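What went wrong with the right gripper

By March our group (me, Perihan Aksoy and Taner Sarıgül) had 73 demonstrations recorded for the Kedeo project and I was feeling pretty smug. Then Taner replayed a few and the right hand's path kept jumping sideways mid-grasp! The left one was fine every single time.

Woven things on a table, one gripper in each hand:

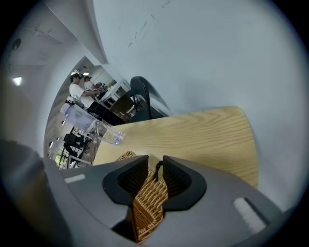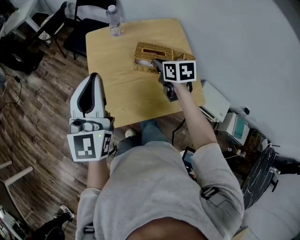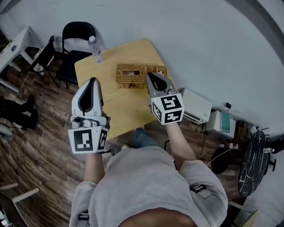

My first guess was the marker cube, so I wasted a whole afternoon reprinting the patterns (sorry, Perihan, that was your printer ink). No change at all. Then Hüsnü Kırmızıgül, our supervisor, asked if we'd looked at the timestamps, and of course we hadn't. The right gripper's log was drifting until it ran 800 milliseconds behind, then snapping back, and the snap was our jump.

We found 2 causes: a USB hub that kept dropping out, and my own script, which quietly filled the gaps with old readings. That second one is on me. It should have stopped and shouted. I've rewritten it so any gap ends the recording, and we threw out 1,366 frames, which hurt a bit. The new hub arrived last week and Taner is still testing it.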